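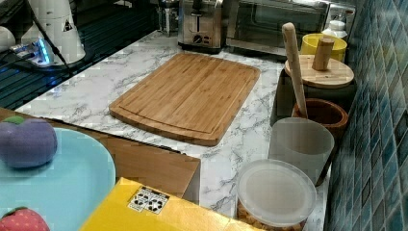
The Kitchen Counter, Finally Finished (Well, Mostly)

Welcome to the counter page! A few of you asked for it after I put up the pantry shelves last month, so I'm doing the kitchen next. We moved into the house on Petersen in January and this was the first room I wanted to tackle, mostly because it's where I spend my mornings, standing around in socks waiting for bread to brown.

I only have the one counter picture up so far. I'll add the sink side and the coffee corner when I get to them (the sink side has a bag of onions living on it and I haven't decided where the onions go). Until then, a line or two on each of the things that earned a spot.

The cutting board
Bamboo, with a groove running around the edge for juice. I love this thing more than I should. My last board was flat all the way across and every tomato I ever cut ended up on the floor. I keep it out in the middle of the counter all the time now, a little crooked, because if I put it away I just end up slicing things on a plate. I oil it every 6 weeks or so when it starts looking thirsty.

The countertop
White with gray marble veining. It came with the house and I was ready to hate it! I'd had dark counters for 12 years and I was sure I'd be wiping this one all day long. I do wipe it more, I'll admit that, but the whole room feels brighter in the morning and I've come around completely.

The blue tile
My favorite part of the kitchen, hands down. Little glossy rectangles in teal, navy and a pale blue, all mixed up. I found it in a closeout bin at Sanell over in Clustoldale, and I bought every box they had, and then went back the next day to see if they'd found any more (they hadn't). I'd been set on plain white for months. Then I held one of these up to the window and that was the end of plain white.

The toaster
Two slices, brushed stainless, round black dial on the front. I had a four-slice one before and I never once made four slices of toast. It sits at the back, where I can reach it over the board. I keep it low for regular bread and turn it way up for bagels out of the freezer.

The toaster oven
Yes, I have both, and yes, my sister gives me grief about it every time she visits. But I use the toaster oven for everything else: leftover pizza, a small tray of roasted carrots, cookies when I only want a few. In July I barely touch the big oven at all. The glass door shows every fingerprint, so if you have kids, be warned.

The wood-lidded canister
Dark canister, light wood lid, and a nice knob in the middle that's easy to grab. I like how it looks next to the tile, with all that blue behind it. I went through a phase of wanting everything in matching canisters and even had a set of 7 picked out from the Pivar catalog. Then I added up the shipping and closed the tab. One good one is plenty for me.

The wooden cup
Reddish brown and very smooth, right in front of the canister. It holds the pale wooden utensil I reach for most, whose handle leans back on the canister lid. I used to keep all my cooking tools in one giant crock and it was like pulling straws every time I wanted to stir a pot. A small cup makes me choose. The rest went in the drawer by the stove and I haven't missed them much.

The yellow container
Round, bright yellow, tucked in toward the back. I wanted one loud color over on that side and this does the job. I moved it to the windowsill for a while and then moved it right back.

The frosted cup
Just a plastic one, tall and cloudy white. I have nicer cups, and this is still the one I grab.

Still on my list: a light strip to go under the cabinets and a hook for dish towels. I set aside 100 dollars for the two of them and the hook I want would eat a silly amount of that, so I'm watching for a sale. If you've put in the stick-on kind of light, please tell me whether it stays up over a toaster. The coffee corner is next!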